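Reltemden Home Assistance Programme
Progress report to the Mulcahy Fund, second reporting period
Section 4: Demonstration visit, December

4.1 Under the terms of the grant, the programme is required to hold one demonstration visit in each reporting period. The visit for this period took place at Wisidgate and was attended by the Fund's monitoring panel and by two members of our own advisory group. Work on the handling of clothes and bedding began at 10 in the morning and continued until shortly before lunch.
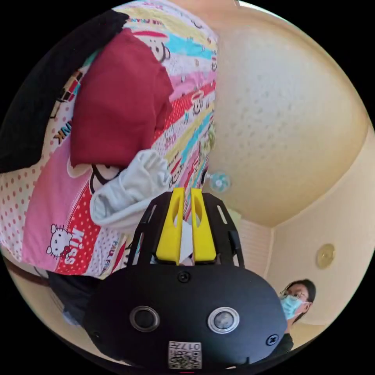 Both pictures show the hand-held gripper at work on soft items in a bedroom.

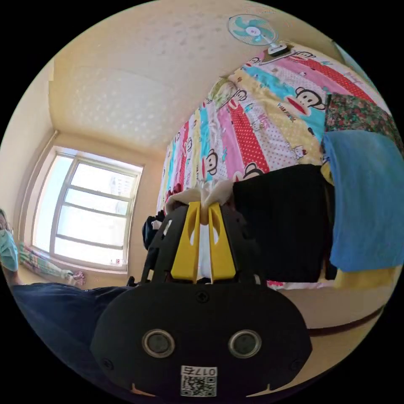 Vasilis Dervishi asked whether a tool carried by a person could fairly be described as automation, and wished to see the point dealt with in this report. We are glad to do so. The hand-held tool is used to record how people pick up and move household cloth. Those records are then used to train the arm in our workshop at Trevano, which has the same two fingers. No arm was brought to Wisidgate, and the programme does not claim that the morning's work was carried out by a robot.

4.2 The panel was shown three tasks: picking up a single item from a mixed pile, moving it to another surface, and folding a small towel in half. Members were then invited to try the tool for themselves. Several remarked that it was heavier than they had expected, and one found the grip tiring after a few minutes. This agrees with comments already received from our own staff. A lighter handle has been drawn up and will be tested in the next period, at no extra cost to the grant.

4.3 Around 32 recordings were made during the visit. Four have been set aside because the item was dropped and picked up again by hand. The remainder have been added to the main collection, which stood at 1801 recordings before the visit. The target for the end of the grant year is unchanged.

4.4 The following points were raised in discussion and have been accepted:

Patterned bedding should make up a larger share of the material. Our early recordings relied too heavily on plain sheets, and the arm at Trevano still has difficulty in finding the edge of a small item on a busy print.

Householders should be given the information sheet at least a week before a session. At present it is sometimes handed over at the door.

The programme should visit older buildings as well as new flats. We have since been offered the use of a terraced house in Reltemden, built in 1941, and expect to begin there once the insurance has been settled.

4.5 One request was not accepted. The panel would have liked the Trevano arm to be shown in a private home during the coming period. The safety review for such a visit has not been finished, and we would prefer to receive the panel at the workshop in the meantime — travel costs for this can be met from the existing budget line.

4.6 Spending on the visit was within the sum allowed. A full breakdown is given in Section 6, together with the revised staffing table.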